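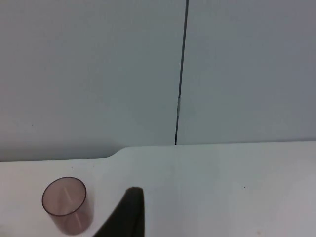 Wrist camera offset after finger replacement, Cell 2

Posted by: voltud_cell2
Location: Voltudwood

I am responsible for the upkeep of the tabletop handling cell at our training site in Voltudwood. In April we replaced the gripper fingers and, during the same stop, removed and refitted the wrist camera bracket. After the work, the arm closes 3 mm to the left of the target point on every grasp. The error is the same at slow and full speed. Our written procedure uses the panel seam behind the table as the vertical reference, and the seam now has a very slight leftward slant in the camera view as it comes down to the table. The test piece is the tinted plastic cup. I would be grateful for advice on whether to correct the bracket mechanically or to run the hand-eye calibration again and leave the bracket where it is.

Controller log entry 2528 is the only message stored since the restart, and it records the tool change and nothing else.

Reply from: dinu_maintenance

Please do the mechanical work first. A calibration taken on a bracket that is not seated will hold until the first hard contact and then move again. Remove the two bracket screws, clean both faces, and refit with the arm parked and the drive power locked off. Check that no thread compound has been squeezed between the faces. We found a thin ridge of it on our own cell after a similar job, and it was enough to tip the camera.

Once the bracket is flat, run the calibration and repeat the grasp test.

Reply from: Liviu Pop
Location: Jarivbridge

I must disagree in part with the previous reply. A constant offset in one direction, unchanged by speed, points to the tool center point and should be examined before anyone touches the bracket. The fingers were changed. If the tool data still belongs to the old fingers, the arm will miss by the same distance every time, and a new camera calibration will only hide the fault.

I would also question the use of the wall seam as a reference. A joint between wall panels is a building feature. Has anyone confirmed with a level that it is vertical? There is a pale patch across it halfway down, and if that is tape, someone may have had trouble with that joint before.

Reply from: voltud_cell2

Thank you both. I can confirm that the tool data was not changed after the new fingers were fitted. The fitter considered the two sets identical, as they carry the same part number. The seam has not been checked with a level in my time here. It was written into the procedure before I took over the cell.

Reply from: dinu_maintenance

Mr. Pop's point about the tool data is fair, and I withdraw my suggestion that the bracket alone is the likely cause. I do not withdraw the order of work. The bracket was disturbed, so it must be inspected in any case, and it takes ten minutes. Teaching a new tool center point by camera before that inspection would mean doing the job twice.

Reply from: Liviu Pop

The tool center point can be taught with a fixed pin and four approach poses, without the camera. The order is therefore open. I would teach the point first, and then look at the bracket.

Reply from: anham_cell_support

We look after three cells of this type at Anham and would add the following.

Fingers with the same part number can differ at the tip. Soft fingers also take a set in storage if they are left under load. Measure both before fitting, and keep the readings with the cell.

Please replace the wall seam with a proper reference. We use a printed target screwed to the table, away from the edge. Your table has a curved step along its back edge, so I would not take an alignment from that edge either. While you are there, wipe down the surface. There is a small dark dot toward the right and some faint scuffing, and our vision software has in the past picked up marks of that kind as features. Yours may be more tolerant.

Finally, a clear or tinted cup is a poor test piece for this purpose. The rim gives a usable outline, but the reflection down the inner wall moves as the camera moves. An opaque cylinder of known diameter will give you a cleaner result.

Reply from: voltud_cell2

The work was carried out this morning, beginning at 7:30. I report it in the order in which it was done.

The tool center point was taught again with a pin. The stored value differed from the new one by 2 mm, in the direction of the error. The bracket was then removed. One face carried a small burr beside the lower screw hole, which was stoned flat. The bracket was refitted and the hand-eye calibration repeated.

We then ran 100 grasps on a turned gray cylinder. All closed within tolerance. The seam turned out to be off vertical when a level was put against it, and the procedure is being rewritten around a table target.

Reply from: dinu_maintenance

So both causes were present. Please record the burr on the bracket drawing as well, as ours came from the same batch and I intend to inspect it at the next stop.

Reply from: Liviu Pop

I am glad the cell is back in service. I would still ask that the finger change instruction include the tool data step as a signed item — it was the larger of the two errors.

Reply from: voltud_cell2

Agreed. It has been added as step four, before drive power is restored.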